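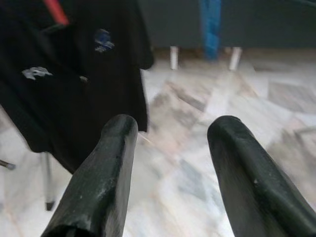 *Clullier open day, Trerkarico, 22/04/2023*

Typing this up on the train home, so forgive the state of it. Went to see the Clullier returns and repairs desk at Trerkarico. They open it up to other small firms twice a year, spring and December, and I've meant to go since the last one. We sell garden furniture, they sell sewing machines, but a customer with a broken leg on a chair and a customer with a broken foot pedal sound very much alike on the phone.

Got there just before ten. Sign-in, badge, coffee from a flask. Judit Hegyi runs the desk and did the welcome talk. Short, good. She said they had 558 cases come in the week before and closed 493 of them inside that week, and she spent most of her talk on the ones they didn't close. Parts on back order, mostly. A few where the customer stopped answering. One where the same machine had been swapped twice and the second replacement went to the old address.

## The phone room

Smaller than I expected. Screens down between the desks, carpet, decent light. We were allowed to listen in on live calls with a spare headset, customer names bleeped at the start. I sat with Erzsébet Medve for most of an hour.

Things I wrote down while listening:

- She lets them finish. Completely. There was a man who talked for four minutes about a bobbin case and she typed the whole time and said nothing but "yes" and "go on".
- Then she reads back what she typed. Word for word nearly. He corrected one bit (the date he'd sent it in) and after that his voice was different.
- No "I understand your frustration". They took it out of the script two years ago. Customers were quoting it back at them.
- She gives a day for the callback and her own first name, and she makes the callback even if there's no news. "No news" is a call too, she says. We don't do this. We should.
- Refunds up to a set limit she can just give. Didn't get told the limit. More than I can give without asking, I suspect.

Asked her about shouting. She gets one or two a shift. She doesn't hang up on shouting, she does hang up on insults, after one warning, and Judit backs her every time. There is a note on the wall with the exact wording of the warning so nobody has to make it up while their hands are shaking.

Breaks are real breaks. After a bad call you press a button and your line is off for five minutes, no permision needed, and it doesn't show against your numbers.

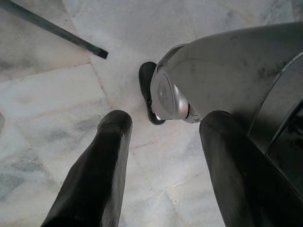
## Stilton (the ticket system)

Ferenc Szűcs showed us this one. Went fast and the projector kept sleeping. Stilton is their own thing, built in house, so no point asking what it costs. What I liked:

Every case has one owner from open to close. If the owner goes on vacation the case gets handed over by voice, the two of them talk for a minute, and only then does the name change. In our shared inbox things change hands by somebody not answering them.

Second thing, the customer sees the same status page the agent sees. Same words. So no "awaiting tier 2 triage". It says "Ferenc is waiting for the part, expected Thursday". He said it took ages to get the workshop to write like that and one or two still don't.

Third, anything reopened goes to the top, in front of new cases. Somebody asked if people abuse that. Ferenc said a few do and it's cheaper than the argument.

Somebody else asked about chat bots. They tried one for the opening hours question and the where-do-I-send-it question and left it at that. Everything else goes to a person.

Didn't see any reports. Would have liked to. Emailed to ask.

## Lunch, and the afternoon talk

Soup, bread, an apple cake that went before I got near it. Talked to Gizella Takács, who has a shoe repair chain, three shops, and has the same trouble I have: the people at the counter are good and the emails are terrible. She has started making the counter staff answer the emails, half a day each. Complaints down so far but staff grumbling. We swapped cards.

Afternoon was Marthinus Venter from Tănase, the training firm Clullier uses for new starters. A mixed bag. Too many slides, and he read them. But the exercise was useful. You get an angry letter, a real one with the names off, and you underline only the parts that are a request. Mine was a page and a half long and had two requests in it – a return label and an apology. The reply the company had sent at the time was almost as long and had neither.

He said 80 letters go round in that exercise and new starters do the whole pile before they touch a phone. Takes them a few days. Seems a lot to me but then Erzsébet did it and look at her.

Disagreed with him on one thing. He wants every reply inside the hour, even if it's only a holding note. Our customers get cross at holding notes. They open it thinking it's the answer. Said so, he said test it, fair enough.
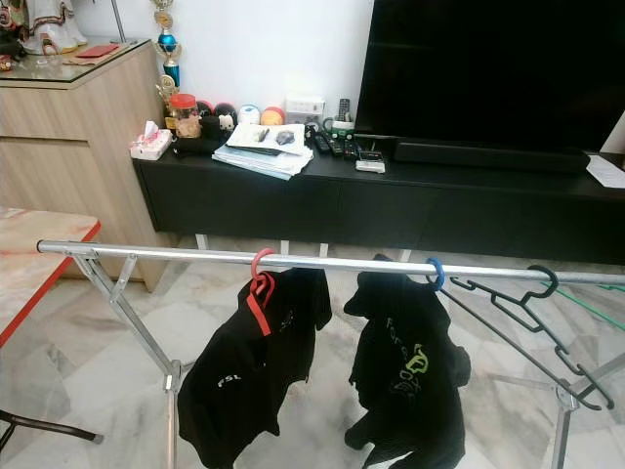 **PRACTICAL STUFF**

Free, but you have to book, and bookings go through Judit's office and not the website. Parking round the back, fills up early. Trains every half hour, then a ten minute walk, uphill going. Wear a layer, the phone room is kept cold.

No recording on phones in the listening session. Paper notes fine.

If you can only do half the day do the morning. Ask to sit with one agent the whole time instead of moving desk to desk, I saw the others get half of four calls and the end of none.

For us, from Monday: read-back on every complaint call, named owner on every email, callback day written in the diary before hanging up. Going to ask about the warning wording as well, Judit said she'd send it. Next open day is in Decmber and I've put two of us down for it.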